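Two-arm bench rig at the shared shop: is tool sorting a fair test?

slowservo
We've got the two-arm setup running at Arkell, the shared shop where I rent bench time. The arms were bought used, the controller is a Ragab board, and the planning side is Stitosska with a pile of my own scripts on top. The job I gave it is putting garden hand tools into the pockets of a canvas bag. I've read a lot of posts here claiming home builds can do this kind of thing all day. I don't believe most of them, and I'm not sure I believe mine. Best batch so far was 21 tools in their pockets out of 59 tries, with me standing there the whole time.
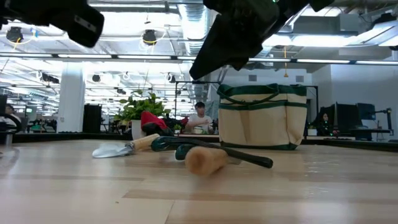
Garden tools and bag on the table, grippers overhead.

What I want to know before I put another winter into this is whether the job is too hard, too easy, or just a bad way to measure anything.

benchrat
Too hard. Cloth pockets are miserable. The mouth closes up, the bag sags, and you're steering a handle you're only holding at one end. Start with a rigid tray.

Also 21 out of 59 with a person next to it tells me very little. What did you do when one got stuck? If you reached in and straightened the bag, that try shouldn't count.

slowservo
I did straighten the bag a few times. Those are in the 59 and I counted them as misses. What I didn't log is how often I fixed the bag between tries, and I agree that's a hole.

mudroom_dc
I'll argue with the tray idea. A tray is what everybody uses, and that's why every home rig on this board looks great until you hand it something out of a real garage. Keep the bag. If it fails, fine, you learned where it fails.

benchrat
You learn that it fails. You don't learn where unless you change one thing at a time. He's got soft pockets, two arms, shiny metal and different handle shapes all going at once. When it misses, which of those did it?

gritty_59er
What are you spending? I priced the same thing in January and got to 1,863 dollars before buying a single sensor worth having, then stopped. For that money I can put my own trowel away.

slowservo
Less than that, but only if you don't count bench fees, and I've stopped counting bench fees.

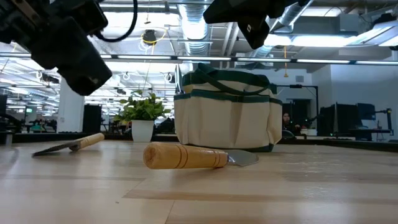
My real doubt is about the turn, more than the pockets. Every tool has to end up blade down, handle up, and the planner treats that as a small wrist move when it's most of the work. Take the trowel in this layout. The handle points left and the bag is over on the right, so a plain pick-and-carry would bring it to the bag lying on its side. Something has to tip it upright, either one arm with a lot of wrist or a handoff between the two. The handle is thick and round as well, and a round handle likes to roll in flat fingers. I've tried the handoff 7 times and I wouldn't show anybody the results.

mudroom_dc
OK, that changes my answer a bit. Can you grip at the ferrule? It's thinner, and you'd be closer to where the weight is.

slowservo
Tried it on the big trowel. Less rolling, but then the fingers get to the pocket before the blade is properly in. Might be fine with longer fingertips.

benchrat
So test the turn alone. No bag. Pick it up, stand it blade down over a mark, put it back. If it can't do that nearly every time, the pockets are a distraction. And please don't put the handoff in until one arm works. Two arms on a home build is usually twice the calibration and a better video.

kettlecrane
Has anyone here tried the Karkotance grasp pack for this? They say it handles round handles.

gritty_59er
They say a lot. I had it on trial. It was good on the parts in their own demo, and my paintbrushes ended up on the floor. Maybe it's gotten better.

mudroom_dc
I had better luck with it than that, to be fair, but I was picking up bottles and they all stood up already.

slowservo
Going to do the turn test with one arm, same trowel, hands off the table, and every bump logged. If the numbers are bad I'll post them anyway. The bag stays in the project, benchrat, it just goes on the shelf for now.

benchrat
Fine by me. Log the drops separately from the bad angles or we'll be arguing over that next.

Last updated: 2024-10-14
Contact the moderators | Copyright remains with the posters | Back to top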